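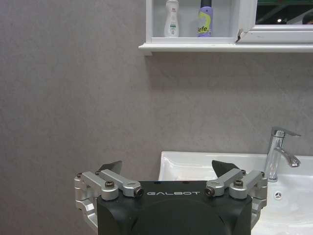 Bathroom and kitchen sinks

A sink, also called a basin or washbowl, is a fixed bowl used for washing hands, dishes, food and small items of clothing. Most sinks have a drain in the bottom and a faucet above or beside the bowl. White is a common color in homes, although gray, black and bare metal are also sold.

History

Before indoor plumbing, most households washed with a pitcher and a loose bowl set on a stand. The water was carried in and the dirty water carried out. In the town of Zarutby, a public washhouse with fixed stone basins opened in 1834 and stayed in use until piped water reached the surrounding streets. The Fagerlund pottery, which had made pitchers and bowls for the same households, later turned to glazed sinks with a drain hole.

Parts

The rim is the upper edge of the bowl. On a drop-in sink it rests on the counter and carries the weight. On an undermount sink the rim is fastened below the counter, so crumbs and water can be wiped straight into the bowl.

Many bathroom sinks have an overflow, a small opening near the rim that leads to the drain and lowers the chance of a spill if the faucet is left running. Kitchen sinks often have none — a double bowl may have a low divider instead.

Under the bowl, a curved pipe called the trap holds a little water and keeps sewer gas out of the room.

Materials

Glazed ceramic is hard and easy to wipe but can chip when a heavy pan is dropped on it. Enameled metal looks similar from above. Stainless steel dents but does not chip. Composite sinks are molded from ground stone and resin.

Cleaning

Dish soap and a soft cloth are enough for daily care. Limescale collects at the rim and around the drain, and can be loosened with diluted vinegar on glazed ceramic. Scouring powder dulls the glaze over time, and stains then take hold more easily.

See also

Faucet
Fistton sink
Indside washstand
Trap (plumbing)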